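Soltdale town hall, notes from the road

2025-01-24. Typing this up on the bus back so forgive the state of it.

Went up to Soltdale for the candidate forum, the first of two before the special election for the county seat. Fifty-six chairs set out in the old Grange building, most of them taken by the time I got my coat off. Heat was on too high. Coffee from an urn, good coffee, somebody up there cares about it.

The format first. Both candidates at one long table, a moderator from the library, questions on index cards. Two minutes to answer, one to come back at the other one. It sounds stiff and it was, for the first half hour. Opening statements were opening statements. Roads, schools, "I've lived here all my life," roads again. The Democrat read hers. The Republican didn't and should have – lost his thread somewhere in property tax and came out the other side talking about his truck.

Then the Billmont bridge came up and the room woke up.

Background if you're not from the valley: the Billmont bridge has had a weight limit on it since November. Fire engines go the long way. School buses too. The county says state money is coming, the state says the county has not finished the paperwork. Everyone in that room had a bridge story. A woman near the front stood up without a card, which wasn't allowed, and said her road is now a truck route and she can't back out of her own driveway in the morning. Big applause. The moderator let it go, good for her.

The Republican said he'd pay for it out of reserves and fight with the state later. The Democrat said the reserves are already spoken for, and named the line in the budget, and that was the best moment either of them had all evening. He wanted to know how long she planned to wait. She said by summer. He said which summer. Laughs on both sides of the aisle. I thought she'd get rattled and she didn't realy, just moved on to the next card.

Other things in my notes, in no order:

The Stasta plant. Closing or not closing, depends who you ask. Neither candidate would say the word "closing." Both want a retraining program at the high school and neither had a figure for it.

Ballot drop boxes. There's one for the whole north end. She wants more, he wants the one watched better. Short exchange, polite.

Property tax. See above re: truck.

Snow plowing got more cards than anything except the bridge. The moderator grouped them and read the pile as a single question, which got a groan. Answers were nearly the same. More salt, earlier start.

Break after that. I went down the hall for a sandwich from the Đoàn bakery table (pork, pickled carrot, worth the trip by itself) and tried to get people to tell me how they're leaning. Talked to five. Two for her, one for him, a couple who said they'd make up there minds in the booth and didn't want to be written down. So I haven't. Not a poll, don't write in.

What I heard most in the hall was turnout. Last special election up here hardly anyone bothered, and both campaigns know it. Both had clipboards by the coat rack. Hers had rides to the polls on it, his had yard signs. 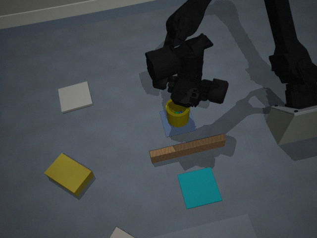 Yellow cup and black robot arm, computer rendering.

Second half was shorter. Library hours, the dog park (don't ask), a long question about well water that neither of them could answer, and to be fair both said so. Closings were better than openings. He thanked his wife and went after the state again. She went back to the woman in the driveway, said she'd come out and stand in the road with her some morning. Might be a line, might be a promise. The woman nodded anyway.

No winner, if you want one from me. She knew the budget, he knew the room. I'd guess the bridge decides it, north end especially – and I have guessed wrong up there before.

Second forum is at Billmont, in the school gym. Parking is behind the gym, go in by the side door. Bring a card already written if you want it read, they ran out of time with a stack left over. Bus is pulling in, more when I've gone through the rest of the notebook.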